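I've been arguing with Corina Oprea since Wednesday about textures, of all things, and I've decided to write it down so that I can stop arguing with her in the kitchen.

Her side goes like this. We train our arm controller in simulation, and if the simulated rooms are ugly and wrong (daft colours, patterns where no decorator would put them) then the perception side learns to cope with anything. Randomise the lot, she says, and let the network sort it out. My side is that we've fallen in love with the randomiser, because it's easy to turn up, and we've stopped looking at the parts of the simulator that are boring and hard.

I do like the randomiser! Tincuța Filip wrote most of ours, back when the tool was still called Ciobanu and crashed if you gave it a second arm, and it's a lovely bit of code. You hand it a seed and it hands you a room. We ran 1,284 of them through the last training round, and I sat and flicked through far too many with a cup of tea going cold beside me.

Take a room like the one below, with its slate-blue and white checks overhead and a plant with a dark blue stem on top of the cabinet. Bold stuff. But the arms, the gripper and the cabinet are what I care about, and a wild ceiling tells me nothing about whether we've got the drawer friction right.

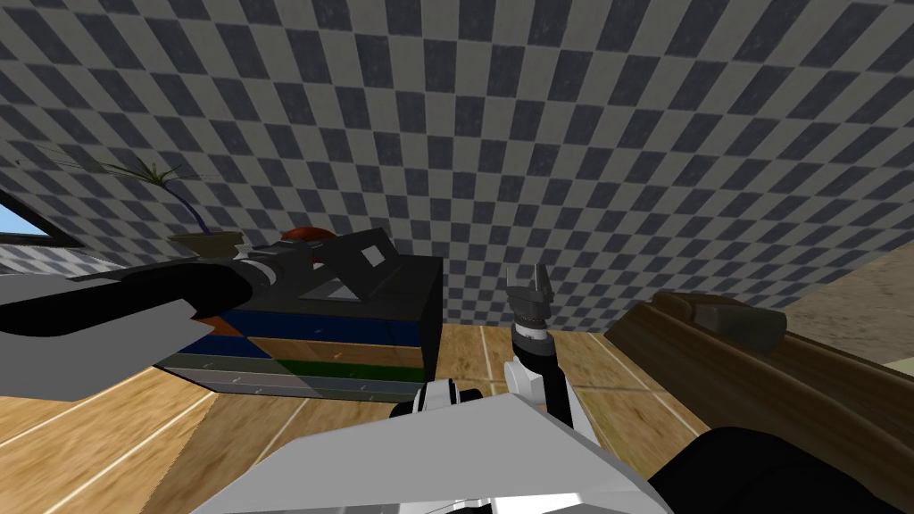
## What I'd spend the time on instead

Contact, mostly. And delay. Our planner assumes a command arrives the moment it's sent, which it doesn't, and on the real arms at Lellthorpe the lag wanders about depending on what else the machine is doing. We logged 345 grasp attempts there and I went through the failures by hand. In 19 of them the camera had lost the object. The rest of the failures were fingers closing late, or closing on time and shoving the thing sideways.

You can't paint your way out of that. I'd happily freeze the textures for a month and randomise the lag, the joint damping and how grippy the fingertips are. Those numbers sit in a config file that has been edited 2 times since we moved to Breveo, and one of those was me fixing a spelling mistake.

Corina's answer is that the 19 would be a lot more than 19 without her horrible wallpaper, and fair enough, she may well be right. I can't prove otherwise without a run we haven't got the machine hours for. I've asked for them in December, if the Bavovthorpe people finish with the cluster by then. Until they do, I'm going to start with the fingertips, and she can keep her checks.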